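What I learned from recording 342 demos by hand

I have been spending my evenings since September teaching a gripper to pick up things from a table. The way it works is that I hold the gripper myself, do the task with it, and record everything. Later the recordings get used to train a policy for the arm. I said I would write down how the collecting part went, mostly so Georges Hamdan stops asking me by text message.

The target was 600 demonstrations. Georges and I settled on that number before either of us had done a single one. I am at 342 now and have thrown some of those away, so the usable total is lower. The first 300 took much longer than they should have.

Starting position

For the first week I started every recording wherever my hand happened to be. Sometimes the gripper was already halfway to the object. Sometimes it was off to the side with the fingers nearly shut. I thought variety would help, and some variety does, but the arm has one home pose and it opens its fingers there before it moves. My recordings had almost nothing that looked like that.

Now each one begins with the fingers open over bare surface. I hold still for a breath, then go. I also stopped talking to people while recording, as I tend to move my hands when I talk.

Melina Stergiou, who has done more of this than I have, told me to watch my first few recordings at full speed before doing any more. I waited until I had a couple hundred. Do it her way. I was twisting my wrist at the end of every reach, which felt natural to me and is awkward for the arm. The policy learned the twist very well.

Surface

I moved to a plain, pale surface early on because the old tablecloth had a pattern and I wanted one less thing to think about. It makes it easy to review the footage. The fingers are dark green and they stand out, and if something is wrong with the grip you can see it without squinting.

The downside is shadows. The gripper throws soft ones across the white, and they shift depending on which lamp is on. I recorded one batch with only the desk lamp and one with only the ceiling light. The policy trained on the first batch did poorly under the second light, so now I mix them in the same session.

The pads

I did not pay enough attention to the fingers themselves. They wear. Mine have scuffs and dust on them, and there is a short frayed strand hanging off the right one that I have been meaning to trim. The left one has a ragged bit at the tip.
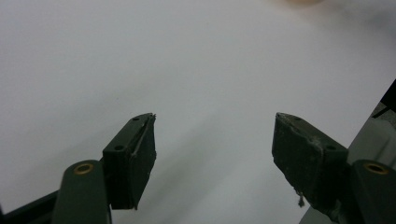 Opening and closing

My habit was to squeeze slowly all the way in, the way you would pick up an egg. The arm closes at its own speed, and the slow squeeze in the recordings turned into a policy that hovered over the object with the fingers half closed and seemed unable to decide. I re-recorded that part with one firm close after the fingers were on both sides of the object.

Letting go has the same problem. I used to open and pull away in one motion. Now I open, wait, and lift straight up. It adds very little to each recording and Danai Drakos, who does the training runs, says the placing part has improved more than the picking part.

How long a session should be

I tried doing long sessions and my arm got tired. You can tell in the recordings. The reaches get shorter and lower, and a few times I dragged the object along before lifting it. Vangelis Balaskas does his in sets of 20 at the shop in Stelville and goes for a walk in between. I do mine in shorter sets than that and stop when I catch myself rushing.

I delete bad ones right away. Keeping a list to go back to did not work for me. I ended up with 2 lists that disagreed and had to watch everything again.

What is left

I still have 258 to go if we stick to the original number. Danai thinks we may not need all of them and wants to do another training run first. I would like that to be true. In the meantime I am going to clean the pads, trim that strand, and record a set with both lamps on.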